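Stetsiuk's case for teaching by hand 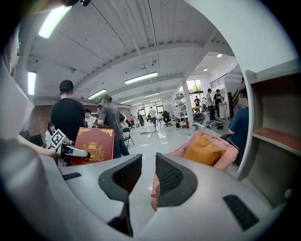
According to the lead engineer at Stetsiuk, remote control still has its defenders, and for good reason. An operator on a remote link moves the real arm, so every recorded motion is one the arm can reproduce. With a hand-held gripper, that check comes later.

"We lose some demonstrations to joint limits," the engineer said from the company's Trinurville office. "On the Tidach set we recorded 434 and dropped up to 5 percent. I can live with that."

The gain is speed. A folding task that took two minutes over the remote link was shown by hand in a fraction of that, and new staff needed less practice before their data was usable.

Contact is the weak point. "Your wrist corrects before you notice it," the engineer said. "The camera records the motion. It does not record the force."

Prilunetti, the firm's next project, will add a force sensor behind the fingers. Remote sessions will be kept for insertion tasks. Trials begin in February.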